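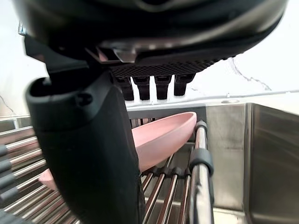
Platos en escurridor de acero, ¿de pie o tumbados?

Callum Pickering
2 de octubre de 2021
Hola, tengo un escurridor de varillas cromadas, marca Skavby, y los platos rosas de borde alto se me quedan inclinados y resbalan. Además se junta agua en el hueco. Alguna idea? No quiero comprar otro, me costó 1099 coronas.

Rester
De pie siempre, y el hueco mirando un poco hacia abajo. Deja una ranura libre entre plato y plato. Yo meto 6 como mucho, con 10 ya se tocan y no secan.

stockdale_1022
El mio igual. Mira los clips de plástico negro de las varillas, si están flojos todo baila. Apretar y listo.

Clollbridge
pasa un trapo y al armario, yo ni uso escurridor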